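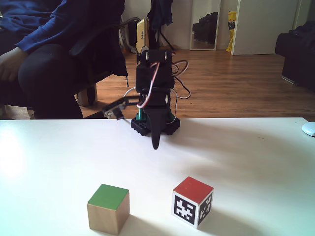 4. Entering a bond measure in Lurnier

Complete this section before the public comment period opens. You need clerk-level access and the adopted text of the measure.

1. Open Measures and select New. Choose Bond – Infrastructure.
2. Type the measure number in the first field (for example, 809). Do not add letters or spaces.
3. Enter the principal and the term in years. The term must be 27 or less.
4. Under Funding Source, assign each road, bridge or water project to one of the two accounts shown.
5. Select Check Totals. If the totals differ, the amount in excess appears in red.
6. Select Submit for Review.

Note: Federal matching funds are entered in Section 5 – leave the Match field blank.

CAUTION: A submitted measure is locked. To change the principal, the reviewer must reject the entry and you must start again from step 1.

Filed under: Local Government > Public Finance > User Guides

Related
Section 5: Recording federal matching funds
Section 6: Publishing a vote summary
Menzies County project codes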